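Sorting Out the Home Medicine Case

By Dolores Ambrose
Updated 5 August 2024

A metal case with a latch is one of the better places to keep the household medicines. It closes firmly, it wipes clean, and it can go up on a high shelf in one piece. The trouble is that things get added to it all year and very little gets taken out. Twice a year is enough to put it right. I do mine in December and again in the summer, and it takes less than an hour.

These notes cover an aluminum case with a molded plastic inside, but most of it works just as well for a plastic tub or a drawer.

What you need

A cleared table
An old sheet or a length of plain brown cloth to cover it
Two or three plates or shallow trays
A damp cloth and a dry one
A little dish soap
A pencil and a few paper labels
A bag for whatever is leaving the house

Set up the table first

Cover the table before you open anything. A plain, dark cloth makes small white tablets easy to find if one gets away from you, and it stops glass bottles from sliding. Don't worry about creases, but pull out any deep folds, which will tip a narrow bottle over.

Put the case in the middle and open the lid all the way. If the lid won't stay open by itself, turn the case so that the lid leans on something heavy. Keep children and pets out of the room until the case is shut again.

Look at how the compartments are being used

Most of these cases have at least one divider inside. The narrow compartment is the place for bottles. The wider one will take boxes, bandages and flat packs. People tend to do it the other way around, and then the bottles fall over every time the case is carried.

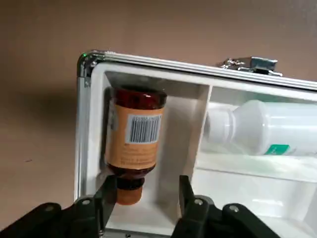 An amber bottle in the narrow compartment, cap down. The chrome latch is on the top rim.

Bottles of tablets can stand either way up, but I store all of mine with the cap on top. Anything liquid should always be cap up. A cap that seems tight can still seep, and dried syrup in the bottom of a molded insert is a nuisance to get out. If you have to turn a bottle around to read the label, do it now and set it back facing you.

Amber glass is there to keep light off the contents. Don't move tablets from an amber bottle into a clear jar, even if the jar fits the space better. The label belongs with the bottle too, and once the two are separated you have no date and no dose.

Take everything out onto plates

Lift things out singly and sort them as they come. Plates and trays are better than bare table because you can move a whole group at once. A metal plate with a raised rim is best for bottles. A flat dinner plate is fine for boxes.

Leave one plate empty at the start. That one is for anything you can't identify or can't read, and it should stay well apart from the rest. 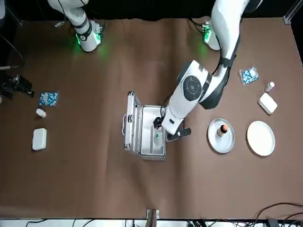 A small brown bottle on the grey metal plate, with the plain white plate kept clear beside it.

Wiebke Lammers, who wrote to me after the last version of this page, sorts by person in place of type: one plate for each member of the family and one for things everybody uses. In a house with several prescriptions that is probably the safer way. I sort by type — bottles, boxes, flat packs, dressings — and check the names afterward.

Check each item as you go:

Is the date still good?
Can you read the whole label?
Is the cap sound, and does it close properly?
Does anyone in the house still take it?

If the answer to any of these is no, it goes in the bag or on the empty plate. Ask your pharmacist about anything on the empty plate before you use it. Don't guess from the color of a tablet.

Moving bottles on a tray

If you need to shift a tray with bottles on it, keep it level and keep the bottles near the middle. Round metal trays are light and they tilt easily. A short, wide bottle will usually ride along, but a tall one will go over at a small angle, so take tall ones off first and carry them separately.
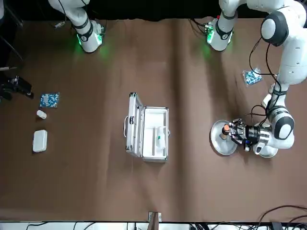

Clean the inside of the case

With the case empty, wipe the plastic with a damp cloth and one drop of soap. The inner corners hold the most dust. Wrap the cloth over the handle of a teaspoon and run it along each one, then along both sides of the divider.

Go over the metal rim and the latch with a cloth that is barely damp, and dry them right away. Don't use scouring powder on brushed metal. It leaves marks that won't come out.

Leave the case open until the inside is fully dry. Half an hour will do it in a warm room. Don't hurry this with a hair dryer, as some inserts are only glued in and the glue softens.

Flat packs

Blister packs cause more mess than anything else in the case. They slide under the boxes, the corners catch, and tablets get pushed out by accident. Keep them in their own boxes where you still have the boxes, with the leaflet inside. Where the box is gone, ask the pharmacist for a new label or a leaflet, and stand the packs on edge against the side wall.

While you work, lay them flat on the cloth and well apart. Two packs of the same color are very easy to mix up once they are stacked.

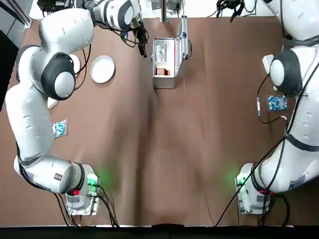 Two blue-and-white blister packs laid out on separate sides of the table, with the case open.

Putting it all back

Bottles go in first, labels facing out. Boxes go next to them, with the ones used most often nearest the latch. Flat packs go in last. The lid should close without pressing on anything. If it doesn't, something has to come out.

Write a list of the contents on paper and tape it inside the lid, with the month at the top. Cross things off as they are used up.

Store the case somewhere cool and dry, out of children's reach. The bathroom is too damp and the cupboard over the stove is too warm. Mine is on the top shelf of the hall closet, behind the spare blankets.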